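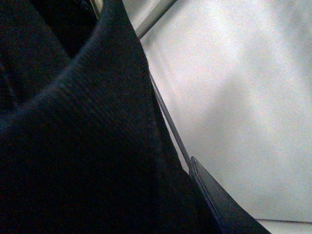
## Session 6 – gripper comparison, soft goods (handout, rev. May 13, 2021)

Carry on from the rigid parts sheet. If you missed that one, read the bit on contact points first or the table below won't mean much.

Today: same arm, same wrist camera, two sets of fingers. Garments on a rail. Black t-shirts for the most part, plus the dark knit. Yes, black is hard for the camera. Leave the exposure alone until part C.

Finger sets
- **Skilo** – flat tapered plates, pointed tip. Stiff.
- **Urnmont** – wider pad, rubber face, gives a little under load. Slower to open.

Controller is the Paredes box for both. Don't swap it half way, your numbers won't compare.

### Part A – before you close anything

1. Home the arm. Check the cable has slack at the wrist.
2. Speed to 30 percent. Leave it there for all of part A.
3. Bring the fingers in from below, tips up, nearly shut.
4. Stop short of the hem. Save a wrist frame.
5. Then go in. One finger in front of the cloth, one behind.

Step 5 is where most runs go wrong. Both fingers end up in front and the shirt just gets pushed back towards the rods. Look at the wrist view before you close, not after.

Knit: ribbing flattens along the finger when you press against it. Handy sign of contact, since we have no force reading on this arm. On the plain cotton you get much less to go on – look for the folds shifting instead.

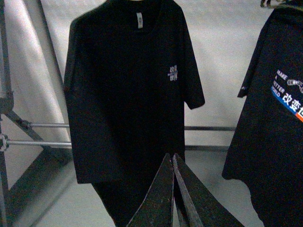
*Reading time: 2 min*

### Part B – what to write down

For each try:
- finger set
- garment (knit / plain tee / printed tee)
- where you aimed: hem, sleeve or side
- held, slipped or missed
- second garment moved? y/n

That last one matters more than it sounds. The shirts share a rail and a wide approach will catch the neighbour. Printed tee is the easier target for the camera – white lettering on the chest, blue and orange band, plenty to lock on to. Small chest print on the plain one is too blurred at this range to be much use. Don't rely on reading it, use the outline against the white backdrop.

Pooled results from the December group, both sets together: 133 tries, 68 held. Sleeves were worse than hems. They didnt note which garment was next door so we can't say how many of the misses were knocks.

| | Skilo | Urnmont |
|---|---|---|
| gets between layers | good | poor |
| holds once closed | fair | good |
| marks on fabric | sometimes | none noted |
| opens in tight gap | yes | only just |

Table is opinion, not measurement. Replace it with yours.

### Part C – camera

Raise exposure one step at a time and save a frame at each. What to look for: can you tell a fold from a shadow inside the black? Grain in the dark fibres is expected. When the backdrop blows out to plain white you have gone too far, go back one.

Try it close up on the knit and then further back on the hanging tees. The best setting will not be the same for both. Write both down.

### For next time

- Log sheet in the Privcombe folder, one per pair
- Two saved frames per garment, one before contact and one after
- Short note (half a page is plenty): which fingers would you pick for hems, and woud you pick the same for sleeves?
- Read section 4 of the Paredes manual, on soft stops. Skip the wiring pages.

Fingers back in the tray, screws in the lid.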